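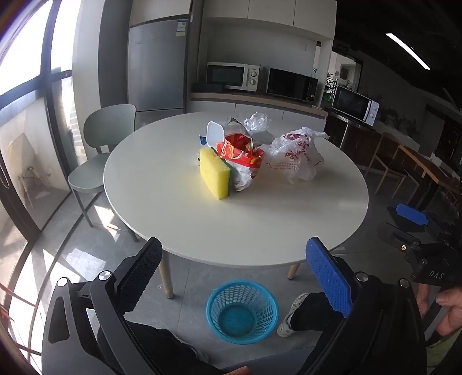
## Kitchen + pantry walkround, Zendwood 2nd floor

08/11/2025. Done by me (Geeta Garg), Hammad had the keys. Copy to Clyde.

- [x] Fire door, stair side. Closes by itself, just about. Needs a push last inch
- [x] Extinguisher in bracket, pin in, tag in date
- [ ] Fire blanket. Pouch there, blanket not. Reorder, Marchetti had them last time
- [x] Exit sign lit
- [ ] Emergency light over corridor. Dead. Reported in January as well!! ref 415, please chase
- [x] Fridge temp ok, log sheet filled in up to yesterday
- [ ] Microwave PAT sticker missing. Harriet thinks it fell off in the clean, no record either way so treat as not tested
- [x] Kettle lead ok, not trailing
- [ ] Hot tap. Warning label peeling, cant read bottom half
- [x] First aid box sealed. Plasters 40, eye wash 2
- [ ] Sponges and cloths, change weekly and write it on the sheet. No sheet up
- [x] Floor, no lifted tiles
- [ ] Bins. Lid broken on recycling one, sharp edge, tape over for now

### Table

- [x] Steady when leant on, no wobble
- [x] Top, no chips or cracks
- [ ] Food packets to go in cupboard or bin at end of day, mice were seen downstairs
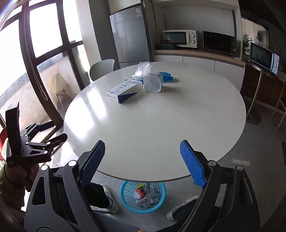
*Pantry, round white table*

### Comments

Extractor not checked, filter cover stuck and no screwdriver. Roscoe to do it with the Nerow engineer when he comes for the boiler.

Mains water valve behind the panel is stiff but turns. Label it pls.

Cleaning stuff locked away ok, but the Prirnico descaler has no data sheet in the folder. Print one.

Fails to be closed by Clyde befroe next walkround. Light first, then blanket.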